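Bench Assistant, Cord and Power Strip Handling (part-time, fixed term)

Prarley, Moussa Street site
Posted 11 October 2018

Prarley is looking for two bench assistants to join the small goods team. The work is plugging, unplugging, placing and clearing household power strips and their cords at a table, over and over, in the way people do it at home or at a desk. The posts run for the length of the Sorkus project.

What the job involves

You will work at a table for most of the shift. A task sheet tells you where the strip goes, which way it should lie and where the plug should end up. You set it out, carry out the task, clear the table and start the next one. A full set is 100 tasks, with breaks between blocks. The last team finished 967 tasks before the project moved to this site, and we have 1,062 planned for this round.

Other duties:
Checking cords and plugs for damage before each block
Coiling cords and putting strips back on the right shelf
Filling in the task log
Keeping the floor around the table clear

Who we are looking for

No degree or electrical training is needed. You should be comfortable using both hands for long stretches, able to follow written steps closely, and fine with repeating the same thing many times. Experience in packing, assembly, sewing or repair work is useful but not required. You must be 18 or older.

We ask for plain, dark, long-sleeved tops at the table. Leave rings and bracelets in your locker.

Hours and training

Shifts are four hours, mornings or afternoons. Training takes two shifts and is paid at the full rate. Elba Medina runs the training and will be your first contact on the floor — questions about shift swaps go to her as well. 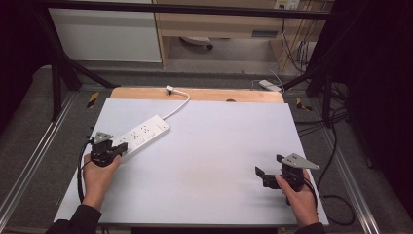
A three-socket strip on the white work board, plug toward the far edge.

How to apply

Send a short letter and a list of past jobs to Noura Kanaan at the Prarley front office. Say which shift you prefer and when you could start. We expect to fill both posts before the end of October, and interviews include a short practical try-out at the table. People who applied for the earlier Plisirine posts are welcome to apply again — please mention it in your letter.

Questions about pay or the contract can be sent to Karim Nseir at the same office.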